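Small cinemas should stop chasing the opening weekend

The Clastwood in Drunley has 284 seats in its main screen and 35 in the room upstairs that used to be the projectionist's flat. I have been going there for fifteen years, first as a customer, then for two years as a part-time programmer, and now as a customer again. In that time it has had three managers and two refurbishments, and through all of them it has kept to one rule, that a big new release must be shown in its first week if the distributor will allow it. I think the rule is wrong, and I think it is wrong for most independent cinemas of the same size.

The case for it is simple enough. People want to see a film when everyone is talking about it. The posters are up, the lead actor is on the radio, the trailer has been in front of every other film for two months. Ifor Gwilliam, who managed the Clastwood when I worked there, used to say that a film has a smell when it is new and that the public can tell when the smell has gone. He was a good manager and he kept the doors open through some poor winters, so I don't dismiss what he thought.

But the price of having a film in its first week is high, and most of that price is hidden from the people in the seats. The distributor takes a larger share of the ticket at the start of a run than it does later. It also asks for a set number of showings, very often every showing on the main screen for a fortnight. A multiplex with a dozen screens can agree to that without noticing. A cinema with one proper screen has handed over its building.

I remember a fortnight one February when we had a superhero film booked in at four showings a day. The multiplex off the ring road had it on five screens, with bigger seats and free parking, and anyone in Drunley who was desperate to see it had gone there. We played the two o'clock to a handful of pensioners who had come because they always come at two o'clock. Several of them left before the end. The contract said four showings a day, so the next day we played it again.

While that was going on we turned down a Welsh-language drama which Eirlys Skyrme had been asking us for since the autumn. She ran the film society then, and she had a coach party ready to come in from the valley villages. By the time we had the screen back, the society had hired a school hall and a borrowed projector. The sound was bad, I'm told, and the chairs were worse, but they filled the hall. Some of those people have not been back to the Clastwood, and I can't blame them. They asked for something, they were told there was no room, and they could see from the street that the place was nearly empty.

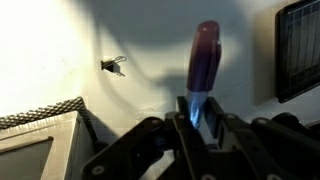
Page last changed: February, 3.35 pm

The usual answer is that this is what the upstairs room is for. Put the blockbuster downstairs, put the odd films upstairs, and everyone is happy. I have heard this from people in several towns and I don't think any of them have sat through a subtitled film in a converted flat with a pillar in it. Thirty-five seats is too few for a film that has any sort of following and it makes the film feel like a hobby. If you always put one kind of cinema in the big room and another kind up the stairs, you are telling your customers which one you think matters. They believe you.

There is also the matter of those stairs. The Clastwood has no lift, so anyone who can't manage two flights has been shut out of most of the foreign films shown in Drunley for as long as I have lived there. A cinema that programmed its main screen with more freedom would fix that without spending a penny.

What would I do instead? I would take the big releases in their third or fourth week, when the terms are easier and the number of showings can be argued over. I would show them in the evening and on one matinee, and give the rest of the week to films that people in the town can't see anywhere else. I would keep a regular afternoon for older films. And I would print the programme well ahead, on paper as well as online, so that people could plan around it.

This is not a new idea. The Josasa, which is a single-screen house smaller than ours, has worked this way since its present owner, Afshin Rezaei, took over the lease. He told me that the first few months were hard and that he had complaints at the till from parents who wanted the new cartoon in the half-term holiday. He still shows the cartoon in half-term, as it happens. It is a different cartoon, one that came out before Christmas, and the children don't seem to mind how old it is. What he noticed most was that the same faces started to turn up twice a week, once for something they knew and once for something they didn't.

I should be fair about the risks. Some films die quickly. If a picture gets poor reviews and worse gossip, there may be very little audience left by the third week, and a manager who has waited for it will have a gap to fill. There are also families who will only go to the cinema for one or two events a year, and they will go to the multiplex for those and perhaps never think of the small place at all. Nest Phillips, who does the front of house at the Clastwood and knows the customers far better than I ever did, put this to me strongly. Her view is that children who see their first big film in a cinema remember that cinema, and that we would be giving those children away.

I have thought about that a good deal and I still come down on the other side. Most of those children are being taken to the ring road already. Showing the same film on the same day, at nearly the same price, in a colder building, is not bringing them back. If the Clastwood wants children it could do what it did years ago and run a cheap morning show with an old comedy and a bag of popcorn included in the ticket. That was stopped because the opening-week contracts wanted the mornings too.

The people who decide these things are also wrong, in my opinion, about what a local audience knows. There is a belief that anyone outside a city needs the marketing to have told them about a film before they will pay to see it. I saw the opposite when we showed Maluleke, a quiet film about a railway family, which had almost no advertising at all. We had it for two nights only, squeezed in when a print of something else failed to arrive. The first night was thin. The second was close to full, because those who had been on the first night had rung their friends. Then the next contract began and we had to let it go, with people still asking for it at the desk.

That is what I find hardest to accept about the rule. A small cinema's one real advantage is that it can change its mind. It can hold a film over if the town likes it and drop one if the town does not. A manager can stand in the foyer on a wet night, listen to what people say on the way out, and act on it by the end of the week. Under a first-week contract that advantage is gone, and what is left is a multiplex with one screen and no parking.

Distributors have their part in this as well. Dexter Delacroix, who used to book films for a small chain in the north, told me that the terms offered to independents were drawn up with the big circuits in mind and that hardly anyone on the other end of the phone had looked at whether they made sense for one screen. He thought a good many of the conditions could be softened if enough small places asked together. I would like to see that tried. A first-week booking with one showing a day would suit everyone, including the pensioners at two o'clock. But I would not wait for it, and I would not keep signing the present contracts in the hope that the next lot will be kinder.

The Clastwood is due to agree its summer bookings soon, and I gather the list looks much like last year's. There is an open evening for customers before then, in the upstairs room. I will be there with a list of my own, and I have asked whether it could be moved downstairs so that everyone who wants to come can get in.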